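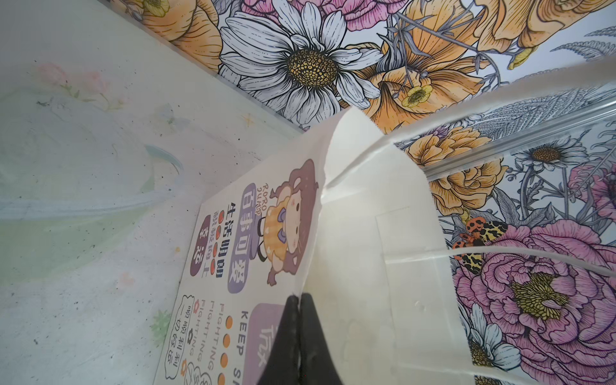
Paper bag cell, winter service notes

Tue 10 January

The cell was down for most of the December break, so I used the first working day back to do the full service instead of the short one. These are my notes, cleaned up a little. They cover the gripper, the wrist camera and the bag test, in the order I did them. The arm itself got its yearly check from the dealer in Posville and I have nothing to add to their sheet.

Background for anyone who has not read the earlier posts: the cell picks up small, light, badly behaved packaging and moves it from one place to another. Paper bags are the main item. The gripper is a two-finger parallel unit with black tapered pads, and the camera sits at the wrist looking down past the fingertips. Control software is my own, on top of the vendor driver. I call the cell Perron in the logs, and the older one, now in pieces on a shelf, was Gavwood.

Fingertips

The pads were the reason for the service. Pick failures on paper had been creeping up since late fall, nearly all of them the same kind: the fingers close, the bag lifts a short way, then slides out with one face dragging before the other. That pattern says the two pads no longer grip equally.

With the fingers off, the left pad had a polished strip along the inner edge and the right one did not. Paper dust does this. It packs into the surface texture and after enough cycles you have something close to a smooth plastic finger. Isopropyl alcohol and a stiff nylon brush got most of it out of the right pad. The left pad was worn below the texture and went in the bin.

I replace pads in pairs even if one looks fine. A new pad against an old one gives a gap that is tight at the tip and open at the root, and the closing point moves off the center line of the camera. The new pair is from Flillano, same hardness as before. Each finger takes two screws. Snug them, close the gripper on a strip of flat shim, then do the final tightening with the gripper still closed. If you tighten with the fingers open, the pads settle wherever the screw heads push them.

After fitting, I check the closed gap against a white card. It should be a thin, straight, vertical line from tip to root. Mine leaned slightly, so I loosened the right finger and did it again.

Gripper zero and force

New pads mean a new zero. The driver has a homing routine that closes until the current rises and calls that zero, and it is fine for rigid parts. For paper I find it reads too deep, because the pads compress before the current threshold trips. I home at the lowest speed, open fully, and home again. The second value is the one I keep. It came out at 276 encoder counts, against 162 for the old pads, so the old setting would have been squeezing well past contact.

The force limit stays low. A folded paper bag has several layers at the crease and only two at the face, and a limit that holds the crease securely will leave a dent in the face. I set it on the face and accept a slower lift.

Wrist camera

The camera bracket had moved. Not by much, but the fingertips are supposed to enter the view from the bottom edge, close to the middle, and they had drifted left in the saved views from December. One of the bracket screws had backed out by half a turn. Cleaned the thread, put on a drop of the medium threadlocker, retightened, and left it to cure over lunch.

They still come in a little left of center with the new pads. I left it that way. The offset is constant, the calibration takes it out, and chasing it mechanically means shimming a bracket that I have only just got to sit flat.

Lens wipe with a dry microfiber cloth. Then the usual calibration: printed target flat on the table, a set of poses with the wrist tilted in both directions, solve, and look at the residuals. The first solve was poor. One pose had glare across the target and dragged everything with it. I dropped that pose and the second solve was normal.

Bag test

I test on a bag covered in print, over a busy floral background, with clear plastic edges nearby. A plain bag on a plain table passes every time and tells me very little. White paper, cartoon artwork, Chinese lettering, big daisies and peonies behind it: the segmentation has to find the outline of the bag and ignore all the other outlines on offer. The transparent parts matter too. They put thin bright highlights across the view, and the old model liked to treat those as paper edges.

The test is a pinch low on the bag, with the folded top pointing away from the gripper and the bag lying at a diagonal. Pinching low is harder than taking the fold, because the upper part is free to swing. Nine picks in a set, with the bag turned between picks. I ran 4 sets. Two misses in the first set, both from the approach height, which I had forgotten to correct for the new pads. After that fix, no misses in the remaining sets.

Left over

The cable loop at the wrist is getting stiff and will need replacing before summer. The new pads shed a little black at first, so wipe them after the first day or it ends up on white paper. Homing values and the new calibration are saved under Perron in the config folder, with the old ones kept alongside.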